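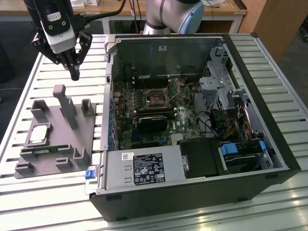
Open Dell desktop tower lying on its side on a slotted aluminum table.

4. Setting Up the Neltholm Tablet Dispenser

This section covers placement, filling and scheduling for daily vitamins and minerals. Read Section 3 (Cleaning) before filling the dispenser for the first time.

4.1 Placement

1. Set the dispenser on a flat, dry surface. Keep it out of direct sunlight.
2. Leave 30 cm of clear space between the dispenser and any stove, kettle or sink.
3. Connect the power adapter to the port on the rear panel. The status light turns amber during start-up and green when the dispenser is ready.

Note: The battery compartment keeps the clock running during a power cut. It does not power the tray motor.

4.2 Filling the Trays

1. Press and hold LID until the latch releases.
2. Lift out the tray ring. Compartments are numbered clockwise from the notch.
3. Wash and dry your hands.
4. Place one day's tablets in each compartment. Do not fill above the molded line.
5. Refit the ring with the notch facing the front and press down until it clicks.
6. Close the lid.

CAUTION: Do not load chewable gummies, powders or softgels that have become sticky. They can jam the gate. Effervescent tablets must stay in their original tube.

CAUTION: Many supplements containing iron are harmful to young children, even in small numbers. Turn on the child lock (4.4) if children live in or visit the home.

4.3 Entering a Schedule

1. Press MENU and select SCHEDULE.
2. Select ADD ITEM and enter the name of the supplement.
3. Enter the strength per tablet exactly as printed on the label, for example 300 mg or 800 IU. Check the unit before you confirm. Milligrams (mg) and micrograms (mcg) are listed separately.
4. Enter the number of tablets per day.
5. Set the release time. If the label says "take with food," choose a time when you normally eat.
6. Press SAVE.

If two items contain the same nutrient, the display shows code 58. The code is a reminder to compare labels. The dispenser does not calculate safe limits and does not replace advice from a doctor or pharmacist.

Note: Some minerals affect how certain prescription medicines are absorbed. Ask your pharmacist how far apart to take them.

4.4 Child Lock

1. Press MENU and BACK together until LOCK appears.
2. Enter a four-digit code and press SAVE.
3. Press LID to check that the latch stays closed.

To clear a forgotten code, see Section 7.

4.5 Refill Reminder

The reminder is on by default and sounds when two filled days remain. To change it, select MENU, then ALERTS, then REFILL. The setting is kept when the trays are removed for washing.

Section text: Mohcine Benmoussa. Revised June.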